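Skellier Trultier 2 Baseball Glove – Infield Pattern, Right-Hand Throw

Item group: Gloves and Mitts
Shipping from our store in Bellamy
Condition: new, with tags

The Trultier 2 is the infield glove from Skellier, and it is the one we sell most to players in adult leagues and in the older youth teams. It has a shallow pocket, so the ball does not sit deep and the hand can find it fast for the throw to first base. If you play mostly second base or shortstop, this pattern should feel natural to you. For third base some players like a little more length, and for them we carry the longer version of the same glove.

The leather is steerhide and arrives quite stiff. Please count on two weeks of playing catch before you take it to a game. We do not recommend the oven, the microwave, or driving over the glove with a car, and we will not accept a return for a glove that was treated in this way. A small amount of conditioner on the palm and on the hinge is enough.

Details
Web: I-web, open
Back: open, with adjustable wrist strap
Lining: soft cowhide
Lacing: rawhide, 300 cm of spare lace in the box
Color: tan with dark brown lace
Throwing hand: right (the glove is worn on the left hand)

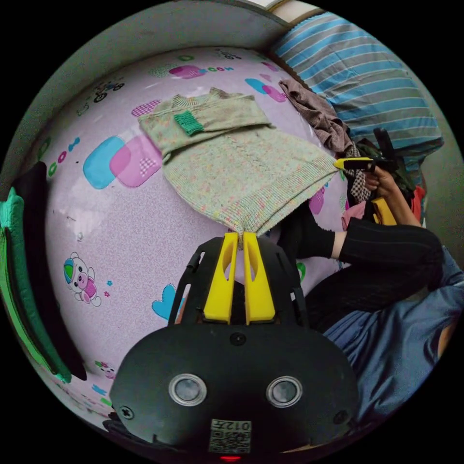

The pale green speckled knit, held at the hem

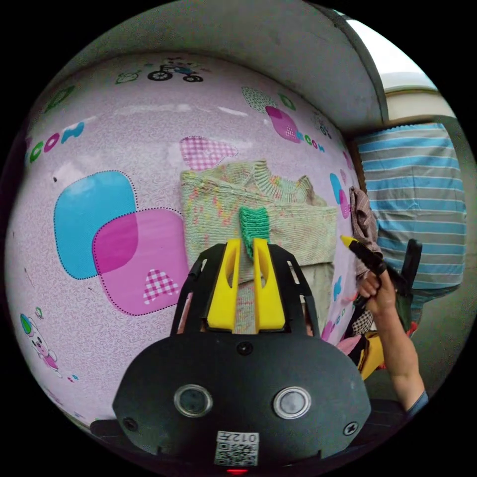
Bellamy, 03/04/2023

The new delivery of the Trultier 2 is now in the store and can be ordered again. We received 19 gloves in the right-hand throw version. The left-hand throw version is late at the factory and we do not have a sure date for it. Customers who already paid for a left-hand glove can wait or ask for the money back, both are fine for us.

There is one change from the gloves we sold last November. The wrist strap is now closed with a buckle, and the old strap with hook and loop is not made anymore. Several catchers and infielders told us that the old strap became weak after one season, so we are happy with this change. The buckle takes a little more time to adjust, but after that it stays where you put it.

Choosing the size
Put your hand in the glove with a batting glove on, if you normally wear one. The heel of the hand should come to the edge of the leather or a little outside. A new glove must feel tight – it will open with use. Parents often buy a bigger glove so that the child can grow into it, but a heavy glove is hard to close and the child learns to catch with two arms instead of with the hand.

Relacing and repair
We relace any glove bought from us, and also gloves from other stores if the leather is still healthy. Please clean off the dirt before you bring it.

Video
The break-in video is on our Tivudeo channel, under the name of the glove. It shows the pocket work with a mallet and the correct way to tie the web.

Returns
Unused gloves can be sent back with the tags still attached. Gloves with a name sewn on the thumb cannot be returned.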